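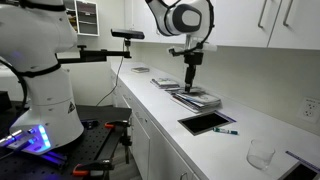
Welcome, and thank you for stopping by the questions page of the Enriquez Reading Room, our small library of military history and soldiers' memoirs. We get a lot of mail, so we've gathered the questions that come up most. If you're new to war memoirs, go slowly and keep a notebook open. A single chapter can have as many little holes in it as a black tabletop drilled in a grid, and it helps to mark where the author's memory runs thin before you go looking for a second account.

Do I need to be a veteran to join?
Not at all! We have veterans, students, grandchildren with a shoebox of letters, and plenty of people who just like a good book. Membership is open to everyone.

How big is the collection?
We have 1389 titles on the shelves right now. The oldest is a soldier's diary begun in 1814, and you're welcome to read it at the big table — please ask at the desk first, and leave your pens in your bag.

How many books can I take home?
Up to 30 at a time, for 29 days. Diaries and unpublished papers stay in the building.

Two memoirs tell the same raid differently. Which one is right?
Oh, we hear this one every month. Men in the same doorway can remember it in different ways, and years go by before most of them write anything down. We shelve both accounts together and let you make up your own mind.

Would you take my grandfather's service papers?
We would love to see them. Write to us first with a short list of what you have, and please don't tape or staple anything. The Jurnero Room is set aside for family papers.

When does the summer reading group meet?
All through July, at 6 p.m., in the Trernska Annex. Coffee is on us, and you're welcome even if you haven't finished the book.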